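Zeltau Open Day: Demonstration Hosts Wanted

Short-term, paid, November

Apply by email or at the front desk

Once a year we open the doors at Zeltau and let the public see what we do with robots all day. Visitors arrive expecting something from the movies. What they get is a person at a table, patiently moving a fork. We need people to be that person, and to be pleasant about it while strangers lean in and ask whether it makes coffee.

We are hiring demonstration hosts for the table setting station, which is part of our Enano project. Enano is the small end of our work: kitchen and dining tasks, taught by hand. A host holds the gripper, does the task at an ordinary pace, and the recording goes to the people upstairs who train the arm. On the open day you do the same thing in front of an audience, and then you hand the gripper to a visitor and try to look relaxed.

What the job involves

Two paid practice sessions in the weeks before, then the open day itself. At practice you will learn to pick up, carry and put down tableware with the gripper. Most people are bad at this for the first hour and slightly smug by the second. You will also learn the talk that goes with it, which runs to a page and is mostly there to stop hosts from making things up.

On the day you work in pairs. One of you handles the gripper while the other talks, and then you swap. Visitors come through in small groups and each group gets a turn. Between groups the table goes back to its starting layout, and yes, it has to be the same layout every time. If resetting a spoon for the thirtieth time sounds like a punishment, the coat check is also hiring.

Who we are looking for

You don't need to know anything about robots. Last year's best host came to us from a shoe store. We would like you to have:

Steady hands and some patience with objects that slide.

A speaking voice that carries across a room without turning into a tour guide.

The ability to be asked "so is this going to take my job?" by a dentist, a bus driver and a nine-year-old in the same afternoon, and to give each of them a civil answer.

Comfort with standing for most of a shift. There are stools, but they tend to get adopted by grandparents.

You must be 18 or over. Left-handed hosts are very welcome, as we have far too few recordings from them. A second language is useful but won't decide anything.

What a turn looks like

Each round uses one table and one short list of moves: the fork goes here, the spoon goes there, the plate ends up somewhere a reasonable person could eat from it. The visitor picks a move and has a go. Then you do the same move, ideally better. 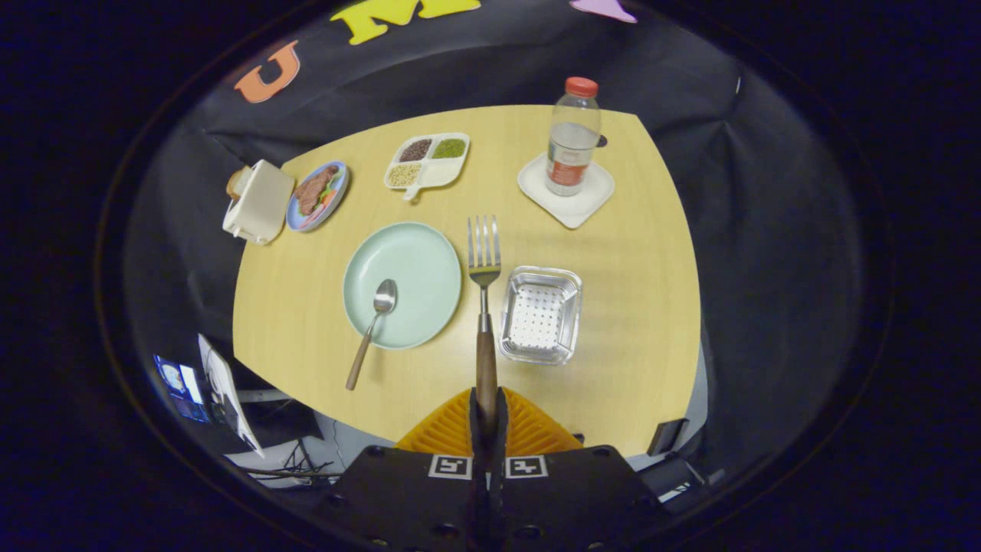
Some rounds will go wrong. Things get dropped, and someone's uncle will always try to pick up two items at once. Let him. A failed attempt is perfectly good to talk about, and the audience enjoys it far more than a clean one. If the fork ends up on the floor, swap it for a spare and carry on with your sentence.

The arm itself is in the next room, run by our partners from Sandard, who bring their own staff and their own extension cords. Hosts do not operate the arm. Hosts do not offer to let visitors operate the arm. We mention this twice at practice and once more in the morning.

Pay and practical matters

The flat fee is $100 for each practice session, with the open day paid separately at our usual event rate. We will put that in writing before you commit to anything. Lunch is provided by Ostrowski, the sandwich place downstairs, and has been consistently better than the coffee, for which we apologize in advance. Doors open to the public at 10 a.m. and hosts should be at their stations 60 minutes before that.

Wear something plain with sleeves that stay put. Wide cuffs catch on things. We supply a Zeltau T-shirt in every size except, by tradition, the one you want.

How to apply

Send us a few lines about yourself and tell us which shifts you could do, morning or afternoon. No résumé needed. If you have ever explained something complicated to somebody who was only there for the free pens, mention it, as that is most of the work.

We will invite people in for a short tryout at the table. It takes less time than finding parking. Anyone who isn't picked as a host will be offered a place on the door or at the coat check if we still have gaps, and we usually do.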